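Filed under: Projects we fund > Progress reports > Adult learning

Warrier Evening Literacy Project: progress report to the Hornus Fund, second period

Prepared by Hwa-young Son, project lead

1. Where we are

The grant pays for evening reading and writing classes for adults in Warrier who left school without the basics, or who read well in another language and are starting again in English. We began the period with two groups and now run three. Attendance across all groups came to 313 learner visits, and 38 people are on the register. Nine of them came to us through the Jomero advice centre, which now hands out our leaflet with its housing letters.

The third group meets at Pilell, in the upstairs room. It starts at 7.30 in the evening to suit people finishing a shift at the bakery. We had planned for a 6.30 start and nearly lost the group over it.

2. Teaching

We moved away from printed worksheets early in the period. Several learners told us they disliked leaving mistakes on paper, and the homework sheets were coming back blank. Most written practice in class is now done on small whiteboards. 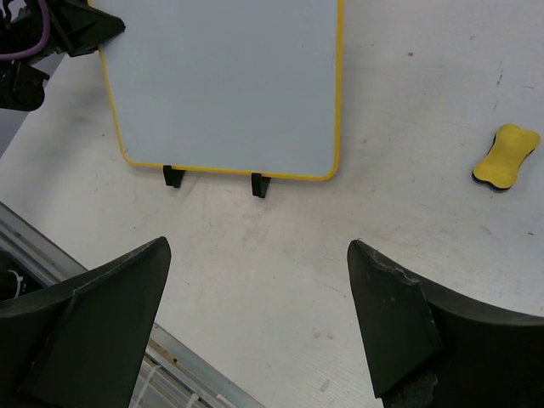 Spelling is still the slowest part. Vignesh Rai, who teaches two of the groups, has rebuilt the spelling work on words people need for forms, appointments and notes to school. Each group picks its own list. The Pilell group wanted words for shifts and pay, and the Tuesday list was dropped in favour of theirs after two sessions – the days of the week can wait until they ask for them.

Reading has gone better. Eleven learners have moved up a level on our own assessment, and four have joined the library.

3. Vocabulary by topic

The October unit covered months, seasons and weather, and ran for three weeks. Learners read a short forecast, filled in a heating form and wrote a few lines about the time of year where they grew up. New words are written out several times before they go into a sentence. It is old-fashioned and the learners like it. A board with "winter" over and over in reddish-purple pen is typical of that first stage.

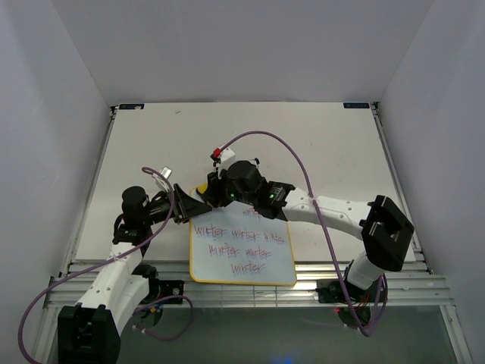 Sentence writing is the step where people stall. Many can spell a word on its own and lose it once there are four others around it. Filling a board with "winter" row by row does not fix that, so Vignesh now follows the rows with one spoken sentence, which the learner then writes down. We will report on this next time.

4. Money

We have spent to budget on teaching hours. Room hire is over because of the third group. We ask to move 1000 from the outreach line to cover it, as the leaflets cost less than planned.

5. Next period

We will keep the three groups going, train one more tutor and run a numbers course if enough people sign up. The waiting list stands at six.

Comments (3)

Margaret: My brother goes to the Pilell group. The later start made all the difference to him.

dp_warrier: Is the numbers course open to people who aren't in a reading group?

Hwa-young Son: Yes, it will be. Ring the office and we'll put your name down.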